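Search this site... Go

Prutdale Home Robot Build: Your Questions, Answered

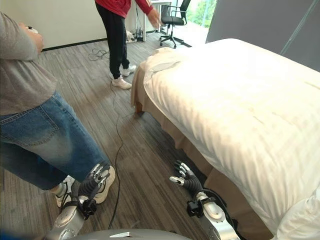 One reader wrote in to say the forearms on their own build sagged after 9 minutes, and asked whether that meant starting over. Please don't! Snug up the wrist clamps first, then try again with the arms held lower.

Do I need a workshop?
Not at all. Ours runs in a bedroom, though the Sugden shed is lovely if you need a drill press (and it's open till 9 most nights).

How much did the hands cost?
The pair came to $273 in parts, plus nearly $200 for cables, and I'm still finding connectors I'd forgotten I bought.

Can it make the bed yet?
Bless you for asking. It's managed to pull the duvet straight 4 times, and we cheered every one. Pillows are on the list for October.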